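Filed under: Short Fiction / Machines

Session 8 began at the Clurkdale bench in June. The operator took the controls and logged the first line: handover, left to right, object small.
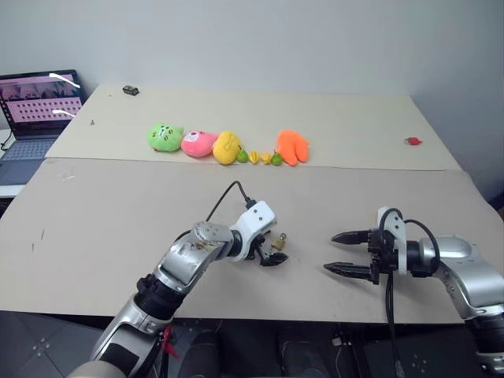
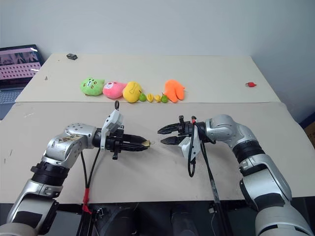 Left gripper holding, right gripper open.

The target was 40 demonstrations. At 23 the operator's wrists ached and the log entries got shorter. At 24 the operator typed a question into the notes field: does it learn the hesitation too? Ravidow's form allowed no questions. The entry was saved as an error.

Last updated: June

Related stories
The Bravell Ledger
Vasiliu Station, Night Shift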